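Juvbridge Electronics Club — minutes, October 29, 2022

Present: Hamish Mowat (chair), Binta Chukwu (notes), Johanna Marti, Ferdinand Riedl, plus two new members. Apologies: Leopold Oberholzer.

Started late, key trouble. September minutes agreed, one correction — the bench supply Johanna mended was the Pfister, not the Bestora. Binta to change.

1. Bench supplies
Pfister back in use. Fault was a cracked joint on the output terminal, plus a tired electrolytic Johanna swapped while the lid was off. Bestora still out. Reads fine with no load, sags as soon as anything is connected. Ferdinand suspects the pass transistor. Will take it home and test out of circuit. Label on it meanwhile, DO NOT USE, in big letters please.

2. Parts drawers
Resistors sorted up to 10k, rest still in the biscuit tin. Hamish wants through-hole and surface mount kept apart. Agreed. Long talk about whether salvaged capacitors are worth keeping at all. Johanna says bin the lot, Ferdinand says film ones are fine, only the electrolytics are a worry. Settled on: keep film and ceramic, test electrolytics for ESR before they go in a drawer, anything bulging goes straight out. Drawer 17 sticks, needs candle wax. 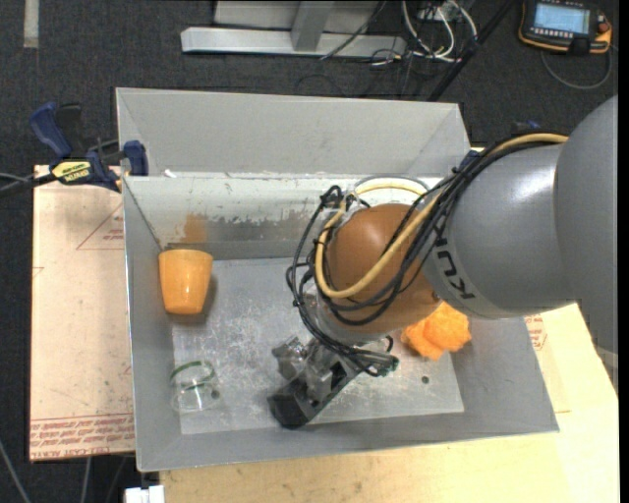

KUKA arm reaching into a grey metal bin.

3. Clock project
Ferdinand brought his board. Digits ghosting — faint segments from the previous digit showing on the next one. He had the digit select changing before the segments were blanked. Johanna suggested turning everything off for a moment between digits, he will try it in the code first. If no better, smaller base resistors on the transistors. Binta asked if the crystal would keep time over winter in a cold hall. No one sure. Hamish has a real time clock module going spare, will bring it.
Kits for new members: board layout not final, so no order yet. Ferdinand to send the drawing round before anyone spends money. Holes for the push buttons were to small on the last one.

4. Soldering evening
Split into two groups, beginners on the long table, repairs at the back. Irons: 3 good, the Flanmont needs a new tip. Hamish to buy tips and a reel of leaded solder. Johanna asked again for the fan to be on BEFORE people start. Agreed. Safety glasses when clipping leads, spares in the blue box.

5. AOB
Leopold still has the logic analyser, Binta to ring him. Someone has left a radio chassis under the sink, no name on it, mains lead cut off. Will be stripped for parts if not claimed by next meeting. Kettle descaled, thanks Johanna.

Actions
Hamish — clock module, tips, solder
Ferdinand — Bestora supply, board drawing
Johanna — ESR meter, wax for drawer
Binta — corect September minutes, ring Leopold

Next meeting usual place, doors from seven.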